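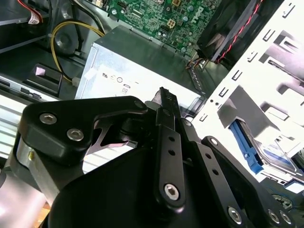

Speaker notes, Jurthorpe shared workshop, January 10, 2024

Slide 1. Title. Say where the arm lives (back bench at Jurthorpe) and that the project is called Dolla. Talk is 20 slides, questions at the end.

Slide 2. The goal. Dolla should take apart old desktop PCs so the parts can be sorted. Drives first, then power supply, then cables. The board stays in the case for now.

Slide 3. Arm and gripper. Arm is a kit from Manddale. The gripper is our own build, black metal plates and hex-socket bolts. Two versions before this one. The old fingers were too wide to get between a power supply and a drive cage, so the new ones taper at the tip and have a small textured pad.

Slide 4. Camera. Small one, mounted at the wrist. The gripper blocks the lower half of the view. Mention that we train on it that way and don't crop.

Slide 5. Data. 56 sessions so far, all driven by hand. Each session is one task, started with the side panel already off. We reset the case between runs.

Slide 6. What goes wrong. Cables. A loop of wire moves when the finger brushes it, and the arm then reaches for where it was. Latches are second. Plastic drive latches come in several shapes and we only have good data on one.

Slide 7. Cost. 600 dollars for the arm kit, 360 for motors and bolts on the gripper. Bench time not counted. Gatchalian cut the plates for us at no charge, so thank them.

Slide 8. Safety. Unplug the PC and leave it for 7 days before it goes on the bench. Power supplies come out whole and are never opened.

Skip the wiring slides if we are past the half hour. Leave the parts list up during questions.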